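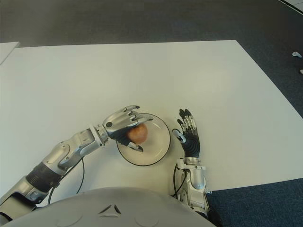
Went to the Clidis open day in September and I'm still cross, mostly with the audience. Two robot arms, one plate, one piece of fruit. Fingers over the top, thumb underneath, other hand just held up beside it. And people sighed! Bloke next to me wanted it juggling.

Look. Holding fruit without bruising it is hard. Took my son years. I'd rather watch this than another dancing robot on a stage with smoke and music, which tells you nothing about wether it could ever help my mum in her kitchen.

Shaohua Mao did the talking, 4 minutes, far too short, then we were herded off to the Lanotach stand for a slide show. 54 slides. Fifty four! No hands in any of them.

So my view, for what its worth. Fewer slides, more plates. Let people stand there and be bored a bit. Let them see the slow bits too. I'd go again tomorrow, if they bin the slides.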